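Desk Corner: the sticky notes, the coiled cable and everything else we keep within arm's reach

I promised Mayu Chiba back in the winter that I would write something about desks for the newsletter, and then I kept putting it off, mainly on account of my own desk being in no state to be written about. Well, it is March, the light has come back in the afternoons, and last Sunday I finally sat down with a cup of tea and a damp cloth and got on with it. Three hours later I had a clean patch the size of a dinner tray and a great many opinions, so bear with me.

Several of you wrote in after the kitchen drawer item (thank you, I read every one, even the long one about the melon baller) and asked for the same treatment for the place where you work. What you mostly told me was that you don't have trouble with the big things. The screen stays where it is, the lamp stays where it is. It's the band of odds and ends that collects along the front edge, and the second lot that creeps in behind the monitor where you can't reach it without standing up. Reiko Tsuji calls hers "the tide line," and I have been calling mine that ever since.

So I began at the back. I pulled everything out from behind the screen and put it on the bed, and there were things in there I had replaced twice. A glue stick, still good. The key to a bicycle lock. A Flomo pen I had accused my sister of taking, and I have since telephoned to apologize, which she enjoyed very much. I wiped the wood down with the grain, let it dry properly with the window open, and then I made myself wait until after supper before putting anything back. That was Hatsue Nagano's advice and it is very good advice. By supper I had only missed the scissors, my glasses cloth and the little dish for paper clips. The rest went into a shoebox with the month written on the lid, and we'll see.

A word about monitor arms, as I get asked. I was against them for years and I have come around. Mine is a secondhand one and it took Heloísa Falcão and me most of an evening to clamp it on, with the instructions upside down for a good part of that, but it does free up all that space where the foot of the screen used to sit. The one caution I'd pass on is to leave plenty of slack in the cables. If you pull them tight so they look neat, the first time you turn the screen to show somebody something you will have a plug hanging out the back. Let them loop a bit! A loop of cable never hurt anyone, and you can always tuck it behind with a strip of that soft fabric tape.

Now, sticky notes. I know some of you are firmly against them, and Yuzuki Hamada has sent me two separate messages on the subject. I like one, and I do mean a single one, in the upper corner of the screen where my eye goes anyway. It gets whatever I absolutely must not forget that day, in handwriting only I can make out, and at bedtime it goes in the trash whether the thing is done or not. Once there is a second note I stop seeing either of them. Pink works best for me, though I couldn't tell you why, and the yellow ones have turned into wallpaper.

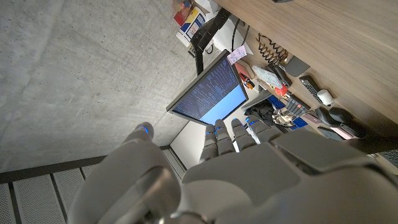
What do you do with a coiled cable that won't lie flat?
Hang it up by one end overnight and let its own weight relax it, then lay it along the side of the desk you don't write on. A small hook under the desktop does nicely too, if you're allowed to put screws in yours. I wouldn't wrap it around anything tightly, as the coils take on the new shape and then you're worse off than when you started.

I'll finish with the small cheerful things, which I was fully prepared to be strict about, and then wasn't. If you keep a cluster of bright bits and pieces near your screen and you like looking at them, leave them be. Lift them once a month, dust under them, put them back. Mine are a row of buttons in a saucer and a very ugly clay hen, and the hen is staying.

Next time I'd like to do bags and coat pockets, so if you have a system, or a horror story, please send it to me or hand it to Hatsue when you see her. And if anybody is missing a bicycle lock, I may have your key.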